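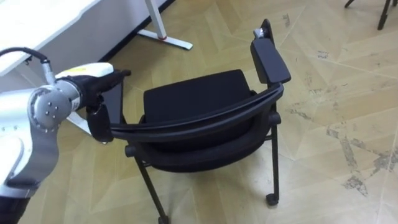
The arm at the back of the office chair, with the desk behind it.

Flindotetti, training floor. Sunday, 8th July.

The building was closed to clients today, and I took the opportunity to set down what I could not put in the monthly return. The return asks for hours and faults. It has no field for how the work is being received, and I have been asked twice now by the Osano office to say something on that subject.

The position is as follows. Since June the arm has been assigned to chair handling in the furnished rooms. Under the agreement with Lahlou, this work is to pass from the room attendants to the automated unit by stages. The first stage covers taking hold of a chair and holding it. The later stages cover moving it to a desk and leaving it square. The inventory for the site stands at 1281 chairs, of which 185 are in the rooms included in the first stage.

The attendants have been told in writing that no post will be removed as a result of the first stage. I drafted that notice and I believe it to be accurate. I also recognize that it says nothing about the second stage, and the attendants recognized this sooner than I did. The question was raised at the June meeting and I gave the answer I had been given, namely that staffing would be reviewed in due course. I was not satisfied with it then and I am less satisfied with it this evening. 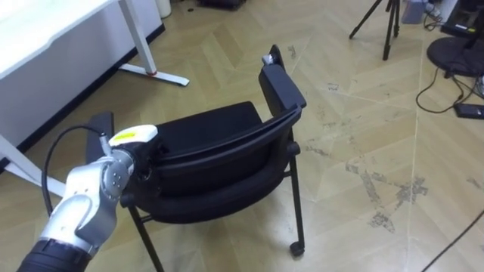

Gripper end at the left part of the backrest. Desk, tripod and cables beyond.

The duties themselves have already changed. An attendant formerly entered a room, put the furniture in order and left. Under the present arrangement, the attendant prepares the floor, starts the unit, remains within reach of the stop control and completes a sheet for each room. Two of the attendants have said that they prefer this, as it spares the back and shoulders. Others find the standing and watching more tiring than the lifting was. Both views were expressed politely and both should be reported. I have asked that the sheet be shortened to one side of paper, and that time spent on it be counted as working time on the roster, which at present it is not.

There is also the matter of grade. The attendants are being asked to judge whether a grip is sound before they allow the unit to continue. That is a decision, and the job description in force does not mention decisions of this kind. Fisia, which supplies our relief staff, has already written to ask whether its people are covered if they make such a judgment and are mistaken. I have replied that relief staff will not be placed with the unit until the point is settled. This leaves the permanent attendants with the whole of the duty through July, including the late shift.

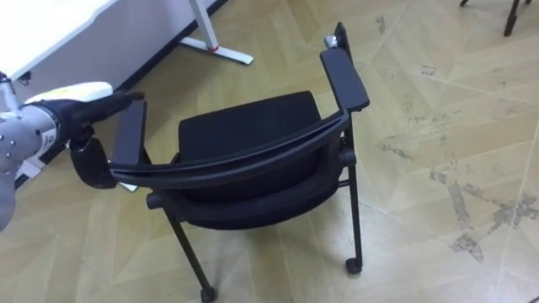
I wish to record as well that the instruction period was too short. Three hours were allowed for each attendant. Most of that was taken up by the safety briefing, and the remainder did not leave time for every person to start and stop the unit without help. I have requested a second session of the same length, on paid time, and have suggested that it be led by one of the attendants. They know the rooms, and they ask one another questions that they do not put to the supplier.

The floor covering in the furnished rooms is to be discussed separately with the landlord. The cleaning contract does not say who is responsible for marks in a room where the unit is assigned, and I do not want the attendants charged with them by default.

Still to be done: the revised sheet, the reply to Osano, and a draft paragraph on grade for Lahlou to consider. I shall ask that the staffing review be given a date before the second stage is agreed.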